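Moving the Kitchen Sponge, and Other Small Spring Projects

04/08/2019

We have lived in this house long enough that I no longer see most of it, and I think that is how things get out of hand. You stop noticing the drawer that sticks, the shelf with three half-used bottles of dish soap, the bag of bags. Then my sister-in-law comes to stay for a week in April, she asks where we keep the scissors, and I have to open five drawers in front of her!

So this weekend I finally tackled the kitchen. I started early, with coffee and the radio on, and I gave myself one rule, which was that I couldn't buy a single thing until everything was out of the cabinets. (I broke it by lunch. There is a hardware store over in Lundgren that I can't seem to walk past, and I came home with hooks and a roll of shelf liner.)

The cabinet under the sink took the longest. I found a can of silver polish from the old apartment in Truvmont, and we haven't owned any silver since we left there. I found about 35 twist ties in a coffee mug. I kept ten of them, and I already know I'll wish I had kept more.

My mother had a spot for everything in her kitchen, and it was a much smaller kitchen than mine. The dish things lived together, the baking things lived together, and if you put the measuring cups in the wrong place you heard about it at supper. I used to roll my eyes, but I've been thinking of her all weekend - mostly with my head in a cabinet. 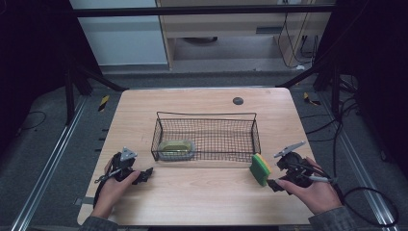
The hardest part for me is deciding what deserves to be within arm's reach. I'd love to say I was strict about it, but the waffle iron is still on the counter, and we have waffles maybe twice a year. It was a wedding present and I like looking at it.

Next weekend is the hall closet, if the weather stays gray. If the sun comes out I'll be in the garden with the tomato starts, and the closet can wait until it rains again.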